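Notebook, September, bench two. Started 09:40.

Carried over from last time: the question from the Borlow visit was whether the two-arm bench could take over clearing and sorting at the end of a shift, and after that the same class of job in a house. Putting things back where they belong, in other words. My answer then was "not yet", with no numbers behind it. This entry is an attempt to put some numbers behind it.

Task as set: two trays side by side on the bench, red on the left, blue on the right. Mixed small parts and one roll of packing tape. The tape changes trays, everything else stays where it is. A person does this without looking up. I wanted something that dull, so that a failure can't be blamed on the task being clever.

Settings kept from the Floseck runs except for grip force on both sides, which I lowered two steps after the crushed core. Approach speed unchanged. Tray positions taught again by hand before starting, as the bench had been moved for cleaning.
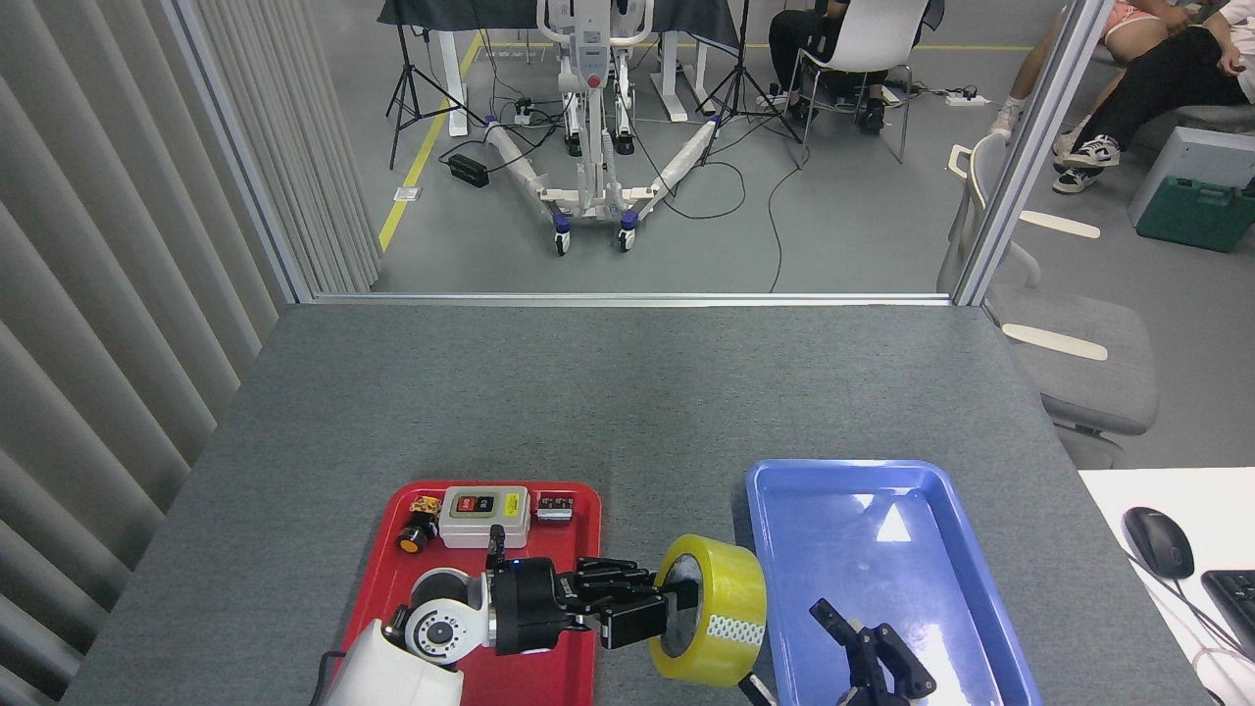
**Handling and Chores Group, Flalcombe workshop**

Notes on the tape first, as it is the awkward item. It is a ring, it is slippery on the outer face, and the see-through yellow film gives the depth estimate very little to work with. The estimate of the outer edge wanders. The cardboard core is better behaved: matt, opaque, a decent circle. Last month's grasp planner went for the outside every time and tended to shove the roll along the tray floor. The present one goes for the core when it can find it, and the roll stays put long enough to be lifted.

Lifting is no longer the weak step. Out of 455 attempts logged on this task since the planner was changed, 163 failed. I have gone through the failures by hand and most of them are at the put-down or in the half second after it. The roll is let go a little high, lands on its edge, and rolls. If it rolls against the tray wall that counts as a pass under the present rules, which I think is generous. If it comes to rest against another part, the next cycle starts with two things touching and the planner treats them as one.

Things to settle about scoring:

- A roll standing on edge and a roll lying flat are both passes. They shouldn't be. Suggest flat = pass, on edge = half.
- A part nudged in the source tray isn't scored at all. In a kitchen that is a glass knocked over.
- Retries are hidden in the cycle time. Log them separately.
- Time out is 2000 control ticks. Too long to be useful. A person would have walked over and done it.

On the other parts. The control box with its two buttons is easy to find and easy to hold across its short sides, but the arm has no idea that the top face is the one you don't press. With the box not wired to anything this is harmless. On a shop floor it wouldn't be. I tried marking the button face as a no-contact zone in the object model and that works as long as the box is upright. Tip it on its side and the zone goes with the wrong face about as often as the right one. Needs a pose check before the zone is applied, or a flat refusal to grasp if the pose is uncertain. I prefer the refusal.

The smallest parts are a matter of finger shape. The fingers are fine for anything with height. For something thin and flat on a smooth tray they close above it or push it. Bautista fingertips (the thin ones, second drawer) would get underneath, but they flex under the tape and we would be swapping tips in the middle of a job. A household has far more flat things than tall ones: cards, keys, coins, lids, letters. I'd put this above perception in the list of what stands between us and a useful machine.

Glare. The blue tray throws back the ceiling light as a bright patch on its floor, and the depth map has a hole there. Parts put down inside the patch are sometimes lost until an arm passes over and shades them. Switching off the row of lights over the bench cures it and makes the rest of the image worse. A matt liner would cure it properly. I have held off, as worktops and draining boards in real houses shine, and we would only be moving the fault to a later date.
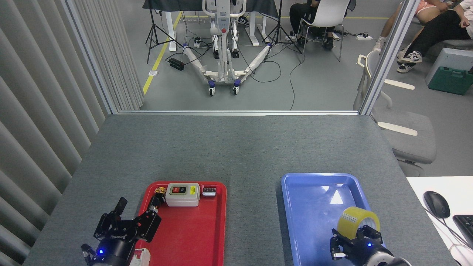
Second block of the morning was given over to coordination. Both arms are allowed over either tray in the current build, with a keep-out volume round whichever arm is carrying. The volume is a plain box and much too big. The idle arm retreats when it could simply wait, then has to come all the way back. Reading the traces, the retreat and return take longer than the grasp. Shrinking the box is the obvious fix, and I would like the collision check rewritten before I do it — the present one samples at fixed intervals and can miss a fast wrist turn between two samples.

A handover between arms in mid-air was tried in the Floseck build and dropped. I think that was the right choice for the trays. For laundry or shopping it will have to come back, as one hand cannot open a bag and fill it.

Trace file is 2987 lines for this block. Warnings only, no stops. The warnings are nearly all the same one (wrist torque above the soft limit during descent), which points to the tray height being taught slightly low. Teach again before the next block, and use the gauge.

Where this leaves the Borlow question. For shop-floor sorting with known parts, fixed trays and someone within earshot: close, if the scoring is tightened and the put-down fixed. For a house: no. The trays do a great deal of the work here. They fix the height, they fix the edges, and they tell the planner where "away" is. Take them off the bench and ask for the same parts to be tidied, and the system has no notion of what tidy would be.

To do:

- [ ] Lower the release height, then repeat the tape task with nothing else changed
- [ ] Split retries out of cycle time
- [ ] Pose check or refusal for the control box
- [ ] Thin tips on the left arm only, see whether the tape can be kept to the right arm
- [ ] Re-teach tray height with the gauge
- [ ] Write to Borlow with the failure breakdown, by stage, once the scoring is agreed

Stopped 12:15. Arms parked, power off at the cabinet, logs copied to the shared drive under Flalcombe/chores.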